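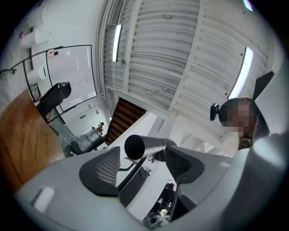
자유게시판 > 현장 이야기

손으로 하던 일을 그리퍼로 다시 하고 있습니다 (조금 깁니다)

계단밑책상
2020년 12월 17일

안녕하세요, 눈팅만 몇 년 하다가 처음 글을 남깁니다. 저는 몬홀름이라는 작은 회사에서 부품 키트 포장을 오래 했고요, 지난 4월부터는 포장대 대신 책상에 앉아서 손에 쥐는 그리퍼로 같은 일을 반복하고 있습니다. 상자 열고, 부품 집어서 칸에 넣고, 닫고, 다시 꺼내고요. 하루 목표가 200회인데 처음 들었을 때는 웃었어요. 맨손으로 하면 오전에 끝날 양이거든요. 그런데 집게 두 쪽으로만 하려니까 작은 와셔 하나 집는 데도 숨을 참게 되더라고요.

일이 싫지는 않습니다. 허리도 덜 아프고, 앉아서 하니까 겨울에 발도 안 시리고(포장대 쪽이 정말 추웠어요!), 팀장인 토마스 시핸 씨도 좋은 분이에요. 다만 요즘 마음이 좀 이상합니다. 제가 잘할수록 포장대에 사람이 덜 필요해지는 거잖아요. 같이 일하던 언니들은 아직 저쪽에서 포장을 하는데, 점심때 "오늘도 가르치고 왔어?" 하고 물으면 농담인 줄 알면서도 대답이 바로 안 나옵니다. 비슷한 일 겪으신 분들은 어떻게 지내셨는지 궁금해서 적어 봅니다.

늦은커피
글 잘 읽었습니다. 저는 젠들로우 물류 쪽에서 분류 라인이 바뀔 때 있었던 사람이에요. 저희는 물어보는 과정도 없이 어느 날 기계가 들어와 있었습니다. 그에 비하면 손에 익은 사람이 직접 가르치는 쪽이 훨씬 낫다고 봐요. 적어도 뭐가 어려운 동작인지 아는 사람이 옆에 있는 거니까요. 저는 그때 기계가 구겨진 봉투를 못 집어서 하루 종일 뒤에서 봉투 펴 주는 일만 했답니다. 지금 생각해도 팔이 아프네요.

오라
늦은커피님 말씀도 이해는 가는데요, 저는 조금 다르게 봅니다. 직접 가르친다고 해서 그 사람 자리가 생기는 건 아니더라고요. 제 동생이 샤문 공장에서 똑같이 시범 작업을 했는데, 끝나고 나니 원래 자리는 다른 공정으로 합쳐져 있었어요. 회사가 나쁜 마음을 먹었다기보다는 그냥 아무 약속도 안 해 둔 거죠. 원글님, 시범 작업이 끝나면 어디로 가는지 글로 받아 두셨나요? 그것부터 챙기셨으면 합니다. 걱정돼서 드리는 말씀이에요.

계단밑책상
오라님, 글로 받은 건 없습니다. 시핸 씨가 말로는 "검수 쪽으로 옮기게 될 거다" 하셨는데, 언제부터인지는 못 들었어요. 듣고 보니 한 번 여쭤봐야겠네요. 늦은커피님 봉투 이야기는 너무 공감돼서 혼자 웃었습니다. 저희는 비닐 지퍼백이 그래요. 입구가 붙어 버리면 그리퍼로는 정말 답이 없습니다.

퍼갈
저는 반대편에 있는 사람이라 조심스럽게 적습니다. 그렇게 모인 작업을 받아서 정리하는 일을 하거든요. 솔직히 말씀드리면 포장을 오래 하신 분 것과 그냥 설명만 듣고 하신 분 것은 재생해 보면 금방 차이가 납니다. 오래 하신 분들은 부품을 집기 전에 벌써 놓을 방향으로 손목을 돌리고 계세요. 저희가 작업 지침을 만들 때도 그런 건 생각을 못 했습니다. 그러니 본인이 하는 일을 너무 작게 보지 않으셨으면 해요.
그리고 200회 목표는 좀 과하지 않나 싶습니다. 후반으로 갈수록 서두르는 게 보이거든요. 저희 팀은 횟수를 줄이고 중간에 쉬는 시간을 넣었는데 버리는 기록이 많이 줄었어요.

오라
퍼갈님, 좋은 말씀이지만 "금방 차이가 난다"면 왜 그 차이가 급여에는 안 보이는지도 같이 이야기해야 하지 않을까요. 칭찬은 제 동생도 많이 들었습니다.

퍼갈
맞는 말씀이라 할 말이 없네요. 제가 정하는 일은 아니지만, 다음 회의 때 숙련자 수당 이야기를 꺼내 보겠습니다. 된다고 약속은 못 드려요.

만년주임
다들 너무 심각하신 것 같아 한마디 보탭니다. 저희 클렐테티 조립실은 도입하고 2년 됐는데 포장하던 분들이 거의 그대로 계십니다. 일이 바뀌긴 했죠. 예전에는 손이 빨라야 인정받았는데 지금은 기계가 멈췄을 때 왜 멈췄는지 아는 분이 제일 바쁩니다. 로난 형님이라고 손 느리다고 늘 구박받던 분이 계셨는데 지금은 다들 그 형님부터 찾아요. 물론 빨랐던 분들 중에 재미가 없어졌다고 나가신 분도 있습니다. 그건 좀 아쉬웠어요.

늦은커피
만년주임님 회사가 좋은 경우인 거지 다 그렇지는 않을 거예요. 저희는 절반 가까이 다른 센터로 갔습니다. 통근이 길어져서 그만둔 분도 계시고요. 그래도 그런 곳이 있다니 듣기는 좋네요.

오사제
외국인이라 한국어가 조금 서툽니다. 저도 손에 쥐는 그리퍼로 일합니다. 원글님 손목 괜찮으세요? 저는 처음 두 달 동안 엄지가 많이 아팠습니다. 책상 높이를 낮추고 팔꿈치를 몸에 붙이니까 좋아졌어요. 그리고 손잡이를 꽉 잡지 마세요. 가볍게 잡아도 집게는 닫힙니다. 마음 이야기는 저도 아직 모르겠습니다. 우리 팀은 점심을 포장하는 분들과 같이 먹고, 그분들도 원하면 하루씩 해 봅니다. 해 보고 나서 농담이 조금 달라졌습니다. "이거 진짜 안 집힌다" 하고 같이 화냅니다.

계단밑책상
오사제님 한국어 정말 잘하시는데요! 엄지 이야기에 깜짝 놀랐습니다, 저도 딱 거기가 아프거든요. 의자만 이리저리 바꿔 봤지 책상 높이는 생각을 못 했어요. 그리고 언니들한테 한번 해 보라고 하는 것도 좋을 것 같아요. 제일 손 빠른 언니가 지퍼백 앞에서 뭐라고 할지 벌써 들리는 것 같습니다.

시핸 씨한테는 자리 문제하고 횟수 문제를 같이 여쭤보려고 합니다. 말주변이 없어서 종이에 적어 가려고요. 퍼갈님 글에 있던 쉬는 시간 이야기, 그대로 옮겨 적어도 될까요?

퍼갈
그럼요, 얼마든지요. 쉬는 시간은 몇 번으로 나누는 게 좋은지 저희 표가 있으니 쪽지로 보내 드릴게요.

오라
다녀오시면 어떻게 됐는지 꼭 적어 주세요. 말로만 알겠다고 하시면 날짜라도 받아 오시고요.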